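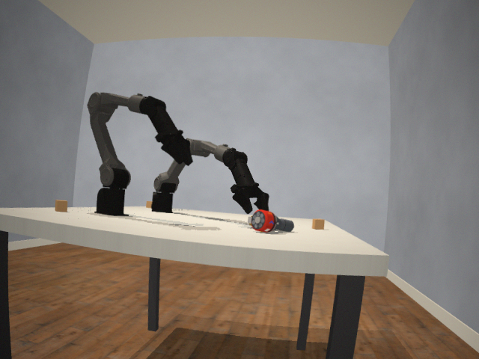 Two-arm simulation with a tool and three cubes on the table.

Count the near misses too

Our trouble at Jendar began with a metric. We ran 2476 simulated handover trials, and the planner reported no arm-to-arm contact in any of them. On the real cell, the left wrist struck the right upper link during the first week. The repair took most of March.

The collision checker had done what it was configured to do. It tested the arms at fixed intervals along each path, and the intervals were too wide for a fast wrist move. When we replayed the same trials with continuous checking, 455 of them showed contact between samples. The logs had recorded all of these as clean.

I object to the common fix, which is to pad every link and move on. Padding hides the sampling error and takes away workspace that two arms on one table can't spare. A tool lying on its side on the tabletop already limits the approach angles.
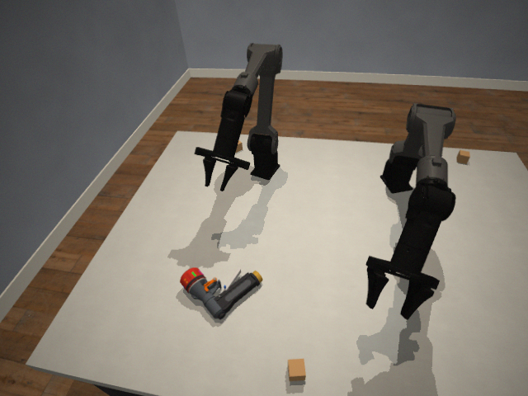 What a report should contain

A pass or fail count is too little to sign off a shared workspace. Each trial should carry its minimum separation, the time at which it occurred, and the checking method used. If the method is discrete, the step size belongs on the first page. Ours was in an appendix, and the people approving the cell had no cause to open it.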